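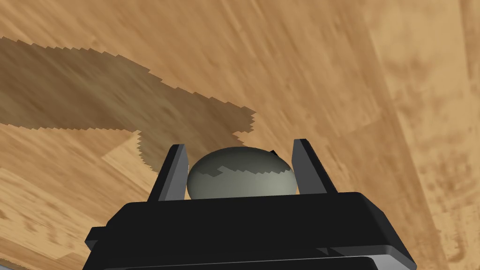 Buy the arm last, was the advice from one of the other visitors while we were still hanging up our coats, and it turned out to be the most useful thing I heard all afternoon. Get the bench right, get the parts coming in the same way up, find out who is going to look after it, and then go shopping. I wrote it down on the back of the parking slip.

I went to the Grellberg open afternoon in June with a budget line to defend. Our packing room in Gurkivthorpe has been promised "some automation" for two budget rounds now, and my job was to come home with a number the owners could say yes or no to. I should admit that I left home expecting a no.

The drive took longer than planned, there was one entrance open and it was the far one, and the first part of the program was a slide talk. Every slide had an arrow going up. The payback slide had an arrow going up and then a little flag on top of it. No one in the room asked what wage had been used to work it out, so I did, and the answer was that it depended on the customer. I'm sure it does. I'd still have liked to see the figure.

After that we moved on to the simulation, and here my opinion improved a bit. Grellberg does its planning on screen before anything is ordered. You see a gripper with two fingers, a smooth grey egg-shaped thing between them, and a wood-grain surface behind. The shadows have edges like a staircase, and the presenter waved that away, fairly enough. I don't need nice shadows. I need to know whether the fingers suit the part before I've paid for the fingers.

What I wanted to know was how much of the screen version survives the trip to a real floor. Our parts aren't smooth grey eggs. They're moulded caps with a bit of flash left on them, and some days they come over from the press slightly tacky. Can you put tacky in the simulation? Sort of, I was told. You can change the friction. Who picks the friction number? The customer supplies samples and they tune it. Is that in the price? It's a separate line.

There were quite a few separate lines. I'll set down the ones I caught, in case anybody else is going to the next one:

The arm and the controller are the price on the brochure.
Fingers made for your part are extra, and are charged again if the part changes.
The simulation study is extra, though it comes off the bill if you order.
Guarding is "by others," meaning you.
Training covers 2 people for one session. We run two shifts, so that's one person each and no cover for holidays.
Delivery is 21 weeks from deposit, and the deposit isn't small.

The service contract runs for 5 years, and I was surprised to find you can't take it for less. When I asked what happens in year six the salesperson said most customers have upgraded by then. I think that was meant to be comforting.

To be fair to them, the simulation study is the one piece I'd spend money on tomorrow. If they tried our caps on screen and the answer came back that two fingers are wrong and we want a suction cup, we'd have found out for the price of a study instead of the price of a cell. I asked whether they had ever run one and told the customer not to buy. There was a pause, then a yes, then no details.

The floor tour was short. We were walked past the Gratberg line at a fair clip, behind a yellow rail, and it was stopped for a changeover. I'd hoped to stand beside a working machine long enough to hear it go wrong and see who came running. Changeovers are part of life, I know, but if you invite buyers in for an afternoon you could plan around it.

Coffee was good. The sandwiches had gone by the time our group got back.

I've also asked Nikolaidis for a quote, mainly to have something to hold up against this one. They want drawings and a box of caps before they'll say a word about price, and they charge for freight both ways.

For now the note I've sent upstairs asks for three things: money for one simulation study using our own caps, a new infeed tray so the parts arrive facing the same way, and a decision put off until the study is back. The tray we need with or without a robot. I've left the arm itself out of next year's budget and put the brochure in the file behind it.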